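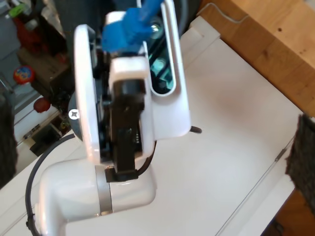 The big white work board, with the wooden table showing at the corner.

The network corner at Sestau: a little gallery

Posted 16/01/2026

A good many of you have written to ask what the back of the workshop looks like these days, and as I do love any excuse to talk about it, I have written a few words about each part of it. If you came here from the Tondolier newsletter, hello and welcome! If you have been reading since we first started clearing shelves in September, you will already know that this corner used to be where everything went that had no other home (old lamps, half a bicycle, a very great many biscuit tins), so please be kind and admire it accordingly.

The table

I do like a white surface to work on. Small black screws vanish on a dark bench, and I have spent more evenings than I care to remember on my hands and knees looking for one. The board lies on top of the wooden table, and you can see the warm orange-brown of the grain peeping out past it, which I am glad of, as I would have been sorry to lose it altogether. There is a thin grey line running along towards the bottom, and a faint pinkish-red smudge too. I have tried soap, and I have tried the stuff in the green bottle that Sembiring sell for worktops, and I have now decided that a work board is allowed a smudge or two. The thin white cable across the wood at the top is one I keep meaning to tidy.

The rack

Now for the part I am really proud of. It is a small open-frame rack, black, standing on the wooden floor, and I chose an open one so that I could get at things from any side without taking panels off and then wondering where I had put them. The Netgear switch sits at the top, dark blue, with its twenty-four ports in two groups of twelve. Under it comes the Dell server with four drive bays across the front, and below that a wide black unit with a plain face and one small red light near the bottom edge, which I have grown oddly fond of. The unit numbers printed up the rails are a great blessing when you are lining things up with a torch between your teeth.

The brown paper mailer on the table in front is an Amazon one, well crumpled, with RECYCLABLE down the side in capitals. I save these for posting Nerkik leads out to people, and they go round again very nicely with a fresh label on.
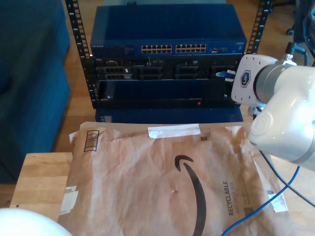 Still to come

I want to put some proper labels on the blue cables next, and to find a shallow shelf for the spare drives, which are living in a shoebox for now. If you have a rack of your own and a good way of keeping the leads in order, do write in and tell me about it!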